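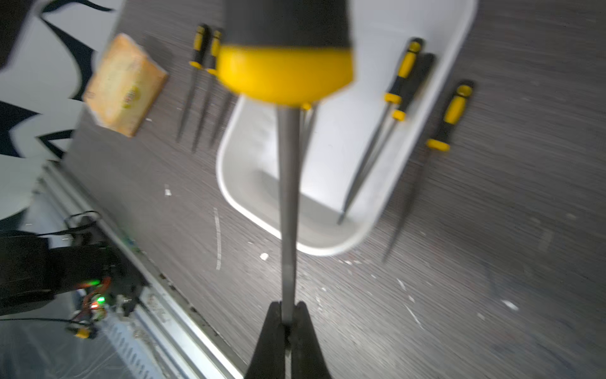 Chapter 4
Storing and Handling Small Hand Tools

4.1 Scope

This chapter deals with long, thin tools that have a handle at one end and a slender shaft or blade at the other. They are kept in sets, and the members of a set often share one handle colour. At the Skonholm training workshop the bench stock is listed under 1,275 entries, of which 220 fall into this class.

4.2 Trays

A shallow tray with a raised rim is the usual container at the bench. The rim stops tools rolling off the worktop. Tools are laid with all handles towards the same end, so that each can be lifted without drawing a blade across the hand.

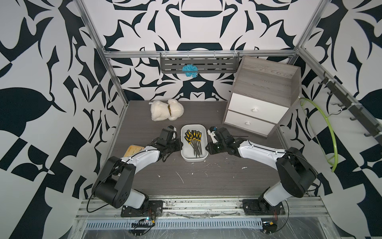 Tray depth should not exceed 50 mm. In deeper trays the lower layer is hidden and tends to be left unchecked. The Wollon pattern, used in the exercises at the end of the chapter, meets this limit.

4.3 Files

The teeth of a file are hard and chip when blades rub together. Files are therefore stored side by side and not heaped. A file is returned to the tray after brushing, handle first, and its neighbours are moved apart before it is set down. 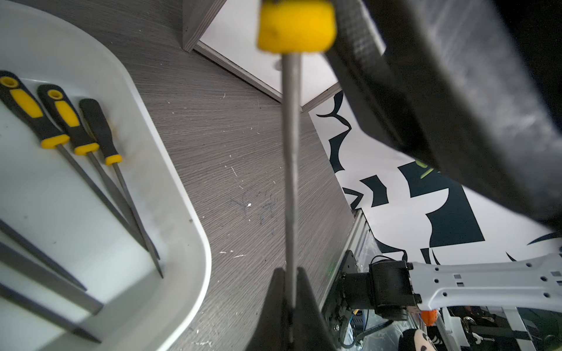

Fig. 4.3 Files laid parallel in a white tray, with one file held upright beside it.

Section 4.4 covers the inspection of handles and collars.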